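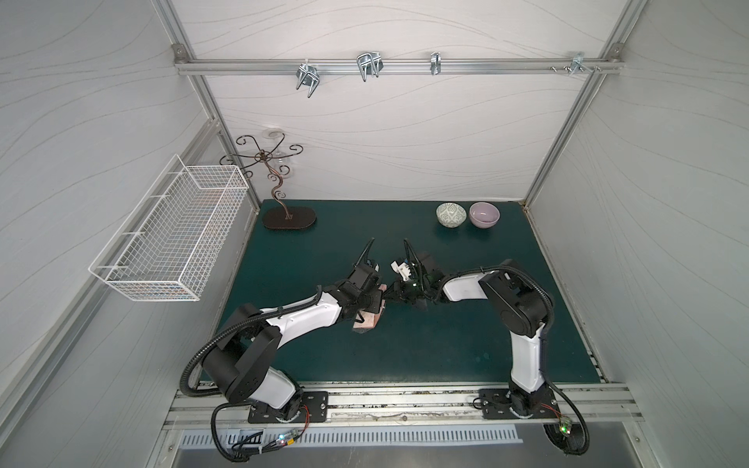 The table with the bronze scrollwork stand at the back, Clekero open day.

We came to Toltmont by the early bus, and the doors at Clekero were already open. The visit was on Wednesday, May 22, 2024, and the list at the desk had almost 300 names. Our group got the second tour, after the coffee.

I had expected mostly talks. Instead we spent a long time by the teal table, where household things are used: the stand, which could be for jewellery or for glasses, and some small bowls. I liked the white one best, with its grey diamond pattern and little orange-red squares. The other is a pale lavender-pink with a glossy glaze and the word DAY in raised letters. I have been looking for bowls of this size for my own kitchen since February.

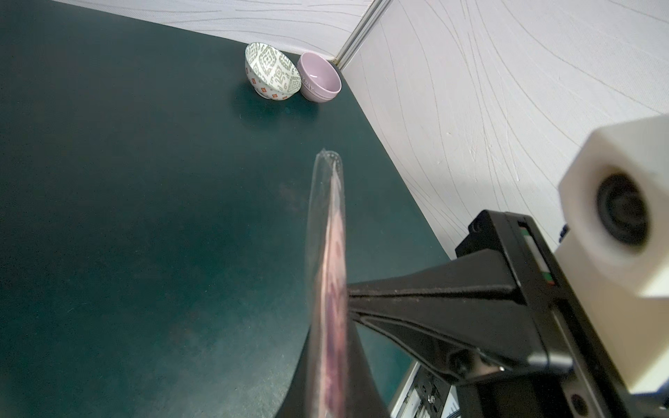 Tove Ragnarsson thought the two bowls did not belong together, and said she would keep the patterned one for olives and give the pink one away. I would keep both.

Lunch was soup and dark bread in the room upstairs. The return bus leaves from stop 3, on the other side of the road.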